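Payroll Records Clerk – Semthorpe office

Gounder is hiring 2 clerks to maintain payroll records for 791 hourly employees. Duties include timesheet entry, deduction checks and month-end reconciliation. Reports to Lionel Huet.
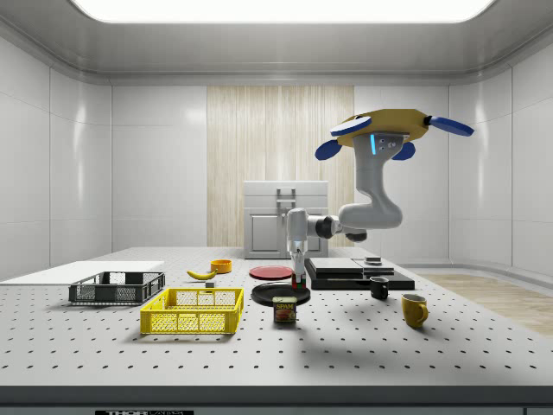 Applicants need two years of payroll experience and working knowledge of spreadsheets. Gross pay is $3,075 per month – $3,000 during the training period, which ends in May. Hours are 8:30 a.m. to 5 p.m.

Send a resume and one reference to Normand Morin, Personnel.

4 shares | 0 comments

Last updated: March

© Gounder – Contact – Back to top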